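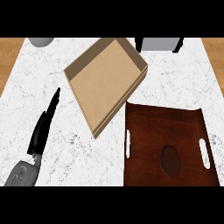
The practice kitchen at the Clurkarmont open day, with the gripper out over the marble beside the cardboard tray. It's all simulated.

I've been meaning to write this up since we got home, and now it's February 2020 and my notes are already going soft at the corners, so I'd better get on with it.

My friend Eleri Probert had a spare ticket to the open day at Clurkarmont, and because she knows I can't walk past a bread machine without wanting to see inside it, she asked me along. We took the early bus, got off 2 stops too soon (my fault, I was talking) and arrived just as the first demonstration was starting.

I'd pictured a hall full of whirring arms, and there was a bit of that later on, but what I loved best was the simulation room. They build a whole kitchen counter on the computer and let the robot arm have a go there first. Dewanti Tuhumury, who ran the session, was so patient with all of us! She told us that the exercise on the big screen had been run 3363 times before we got there, and I thought of my own attempts at pastry and felt much better about them.

The wooden serving tray was my favourite thing in it. It had a lovely glossy reddish-brown colour and a handle slot on either side, and I'd happily have taken it home if it had existed. Eleri preferred the marble. She's been after a benchtop like that for years – don't get her started on the quotes.

After that they let up to eight of us at a time try the controls. I went in with a very tall gentleman called Tetsuya Kikuchi, who turned out to have a real feel for it, and he kindly talked me through which lever did what. I steered my gripper straight past everything I was aiming for and had to be rescued, but I came away grinning all the same.

Tea was in the room next door, with a very decent lemon slice and a display about Paracha, their next project, which I'm afraid I only half read because the queue was moving. They're holding another open day in April and Eleri has already put our names down. I'll bring a proper notebook this time, and I'll let her watch for the bus stop.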